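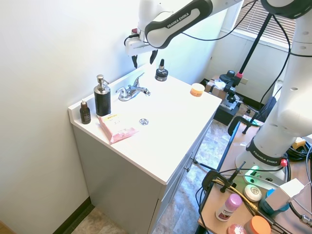

Figure 5. Washbasin with single-lever tap and soap dispenser.

5. Submitting a release to the Nitusine music catalogue

5.1 Sign in and select Releases, then New.
5.2 Enter the artist name exactly as it is printed on the record. For solo projects, tick One member.
5.3 Upload each track as a separate WAV or FLAC file.
Note: Track titles may contain no more than 103 characters.
5.4 Choose one main genre. A second genre, such as doom or black metal, is optional.
5.5 Add the label name and the catalogue number. Self-released albums should be marked Independent.
5.6 Select Check. Any missing fields are outlined in red.
5.7 Select Submit.

Caution: Audio files cannot be replaced after submission. To correct a file, withdraw the release and begin again at step 5.1.

Note: Releases submitted before May 15, 2023 keep their original genre tags.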